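Mivetine: apple tree records from the Nultmont orchard

Version notes last updated January 4, 2025

Mivetine is a set of tables on the apple trees at Nultmont. It covers bloom, picking, storage and tasting. The tables are plain CSV and open in any spreadsheet program.

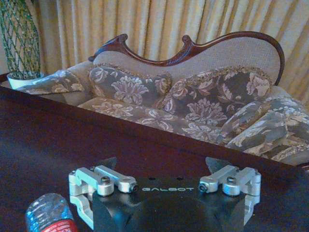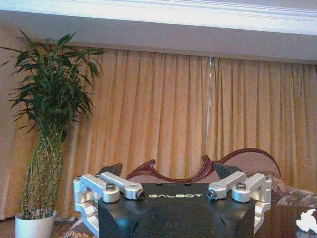 Figure 1. Two views, both with the GALBOT lettering on the black housing.

Contents

trees.csv: one row per tree, 2,000 rows
varieties.csv: one row per variety, 200 rows
bloom.csv: one row per tree per bloom check
harvest.csv: one row per picking
storage_tasting.csv: one row per tasting of stored fruit

The 5 files share the tree and variety codes. There is no database dump. If you want one, load the files in the order listed and the keys will resolve.

Where the trees are

Nultmont has two blocks. Nygård is the older one, on the north slope, with standard trees planted far apart in grass. Arnis is the lower block, planted in rows on dwarfing and semi-dwarfing rootstock. The soil at Arnis is heavier and the bottom rows stand in water after a wet spring.

The block matters for almost every question you might ask of this data. Cold air drains past Nygård and settles at Arnis, so a late frost can take the blossom in one block and leave the other alone. Please don't average across blocks without checking what you get for each one first.

Some varieties grow in only one block. The cider varieties are nearly all at Nygård.

Tree codes

A tree code is a block letter, a row number and a position, for example N-04-11 or A-17-02. Rows run uphill. Position one is at the road end in Nygård and at the ditch end in Arnis.

When a tree dies and is replanted, the new tree keeps the position and gets a letter on the end (A-17-02b). The old code stays in trees.csv with status set to gone. Grafted-over trees keep their code, and the change is entered in graft_year and old_variety.

Columns in trees.csv

The file has 22 columns. Those that need explaining are listed here; the rest mean what their names say.

variety_code: key to varieties.csv. Blank where the variety is unknown.
variety_sure: yes, no or guess. Guess means the name came from an old planting map and the fruit has not been checked against it.
rootstock: as written on the nursery invoice. Blank for most of Nygård.
plant_year: year planted out, not year grafted.
graft_year: year the top was worked over, if it was.
status: alive, poor, gone.
canker: none, light, heavy. Looked at in winter, when the leaves are off.
lean: yes if the trunk needs a stake or prop.
neighbor_gap: yes if the next position in the row is empty.

Bloom checks

Bloom is scored from zero to five. Zero is tight bud, three is full bloom and five is all petals down. Checks are made every few days while anything is in flower. There are gaps during long rain.

A tree is scored on the whole crown. Nygård trees often bloom earlier on the south side, and the score is a judgment of the middle. Two people scoring the same tree usually agree to within one step. The scorer is not recorded.

First bloom and full bloom dates are not in the file. You have to work them out from the checks, and with gaps in the record you will get a range of days for many trees.

June drop

The count of fruitlets on marked branches is made in June, once the natural drop has finished. It goes in bloom.csv with check_type set to drop. Only trees with marked branches have these rows. Hand thinning at Arnis comes after the count and is noted in the thinned column. Nygård trees are never thinned.

Harvest

Weights in harvest.csv are in pounds, taken on a platform scale at the shed door with the crate weight already subtracted. Windfalls are weighed separately and have windfall set to yes. Windfalls eaten by deer or left in the grass are not in the data, so totals for Nygård are on the low side.

Small pickings were sometimes pooled over several trees of the same variety. These rows have a blank tree code and a filled variety code. If you sum by tree they will be left out. If you sum by variety they will be included.

The starch column holds the iodine test score on a scale from one to eight. It was done on a few fruits from the crate, and only for varieties meant for storage.

Storage and tasting

Stored fruit is kept in slatted trays in the cellar under the shed. The cellar has no cooling. Temperature follows the weather with a delay, and early winter is usually too warm for good keeping. Results here will look worse than figures from a cold store.

Tasting rows have scores for crispness, sweetness, sharpness and skin, each from one to nine, plus a free text note. Notes are left as written. Expect entries like "mealy but nice in a pie" and "gone, tip them." Spelling has not been fixed.

A tray is dropped from tasting once most of it is rotten, so late rows lean toward the better keepers. Use the discarded column to see when each tray ended.

Known problems

Rows one to three at Nygård were renumbered when the track was widened. Bloom records from before the change have been matched to the new codes, but some may be one position out.

A few variety names are spelled in more than one way in the free text notes. The codes are consistent.

Dates in harvest.csv are the day of weighing. Fruit picked in the evening was often weighed the next morning.

Missing values are blank. A zero is a real zero.

Spray records are not included and can't be rebuilt from what is here.

Suggested uses

Comparing bloom times between varieties in the same block. Choosing pollination partners for a similar site. Teaching people to join and clean small tables. The tasting scores are fine for a rough ranking of keepers and too thin for anything finer.

The data is a poor basis for yield forecasts at other orchards. Pruning differs a lot from tree to tree at Nygård, and the set doesn't record it.

Changes in this version

Added the discarded column to storage_tasting.csv.
Split windfalls from picked fruit in harvest.csv.
Corrected rootstock for the two bottom rows at Arnis.
Removed duplicate bloom checks that had been typed in twice.

License and citation

The tables may be used and shared with credit. Cite as: Mivetine, apple tree records from Nultmont, with the version date at the top of this file. If you find a wrong code or a date that can't be right, send the file name and the row, and the fix will go into the next version.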